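Print this page | E-mail this page
Last updated: May

Shadow and Light Show: Safety Checklist Before Doors, with Comments

Venue: Sokol Hall, main stage
Show: Brultomeo, touring puppet and projection evening
Form to be completed by the stage side and kept with the show book. Please write a comment also when the point is in order.

1. Electrical supply
Main board inspected, covers closed. Socket 6 on stage left was marked faulty at our last visit and it has now a new front plate. Tested, in order.
Comment: the extension to the projector must go behind the black curtain and not across the steps. It is taped on the full length.
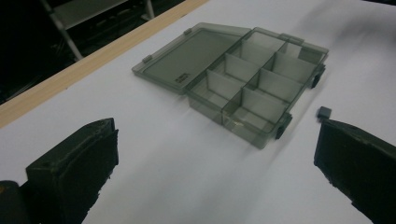

2. Projector and lamp
Projector stands on the Trukitz frame, both safety wires attached. Lamp counter shows 242 hours. The lamp may be used until 1,000 hours, so there is no change needed on this tour.
Comment: the fan is louder than I would like. The air filter was cleaned in the morning and the noise stayed the same. To be looked at again before the next town.

3. Shadow screen
Screen cloth is fireproofed and the certificate is in the folder. Lower bar is fixed at both ends. One small tear near the left corner, sewn, does not grow.
Comment: please do not lean the long puppets against the cloth during the interval.
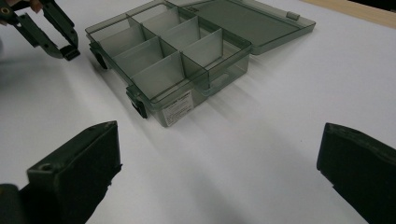
4. Seats and exits
Hall is set for 92 seats. Both side doors open freely and the green signs are lit. The middle aisle is free of bags and cables.
Comment: the first row was too near to the stage edge. We moved it back by one chair width and now the hand rail can be reached.

5. Small parts and spares

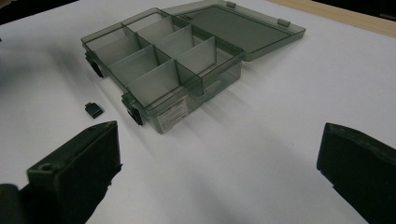
Fuses, puppet pins and spare hooks must never be carried in a trouser pocket during the show. A pin which falls on a dark stage will be found by somebody's bare foot. Each kind should have its own place, and a divided box with eight compartments and a lid that folds fully back is enough for this work. Close the lid before the house lights go down. Comment: the fuses for the dimmer and the fuses for the sound desk look very similar, please keep them in different rows.

6. Haze machine
Fluid level good, hose not bent. The hall has confirmed that the smoke detectors above the stage are switched to heat mode until 11 p.m.
Comment: ask again for the confirmation in writing. By telephone is not sufficient. 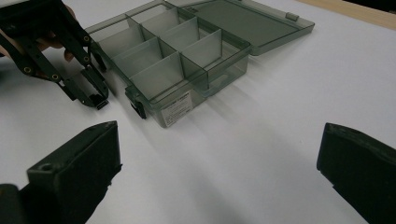
Filled in by: the touring stage manager, Breretora Puppet Stage

Result: the show may go on with two open points, the fan noise (2) and the written confirmation (6). The second one must be closed before the audience enters. If the paper has not come, we play without haze and the moon scene is done with the side lamp only, as in the rehearsal.

Copy goes to the hall office. The next check is after the evening show, when the cables are cold and can be rolled.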